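Old Computers, New Homes: Where Does Our School's E-Waste Go?
Project report by Hanna Melnychuk and Kojo Sulemana
3 April 2025

We started this project with one question: what happens to a school computer when it gets replaced? We thought the answer would take an afternoon. It took us most of the semester, and we loved it!

First we went through the school's equipment records with Mr. Manalo. The list had 2,835 items on it, going back further than either of us has been alive. Of these, 2,454 had a line saying where they went. The rest just stop. No sale, no recycler, nothing.

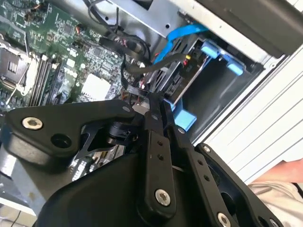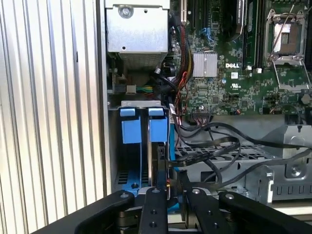

Recycling a computer is mostly a sorting job, and we had no idea how much sorting there is. Steel goes one way, circuit boards another, and batteries have to be kept apart from everything. Copper is worth collecting, and a desktop has plenty of it inside wires like the red, yellow and black ones running down to the right of the power supply in the second picture. Boards are harder, as the metals in them are spread so thin that they go to a special plant.

Our favorite part was visiting Celley, the repair shop on the east side of town. Stepan Kostiuk told us that many machines people throw out only need a new drive or more memory (he was very patient with our questions, and there were a lot of them). He would rather see a computer used for another five years than shredded.

We also asked 20 families what they do with old electronics. The most common answer was "it's in a drawer." Kojo's family has two phones in theirs.

For May we are planning a collection day in the gym, with a repair table next to the drop-off table.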